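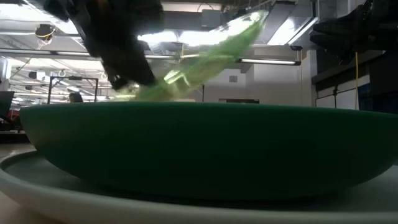
Serving bowl and underplate

5 min read
11/8/21 – Teixeira

A serving bowl is a wide, open dish used to bring food to the table. When it is set on a larger plate, the plate is called an underplate or liner. The pair is common for salads, cut fruit, cold noodles and other foods that are lifted out in portions.

Form

Most serving bowls are wider than they are deep. A shallow bowl spreads the food out and leaves room for tongs or two spoons. The wall slopes in toward a narrower base, so the bowl sits well inside the rim of the plate below. Some bowls have a thin edge, others a flat rim that is easier to grip.

The underplate is flat in the center with a raised outer lip. It catches drips and leaves, and it gives the server something to hold when the bowl is passed. A well wider than the foot of the bowl is preferred – a tight fit makes the two hard to separate.

Color and finish

Dark bowls are often paired with pale plates. Dark green on white or off-white is a long-running choice in restaurant ware, and the Vamton pattern was sold this way for 20 years. Matte surfaces hide small scratches from utensils but can show oil marks. Glossy ones wipe clean faster.

Setting and use

The plate goes down first, then the bowl, centered by eye. Food is added last. For cold dishes, the Clallell household manual advises chilling the bowl for 20 minutes and leaving the plate at room temperature. A folded napkin between the two stops sliding, though it is left out at formal tables. 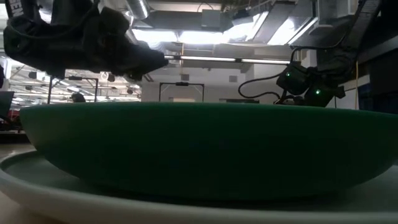 Skikar holds that the napkin should stay at any table, formal or plain, and that a bowl this wide will shift the first time someone digs in with a spoon. Later manuals leave the matter to the host.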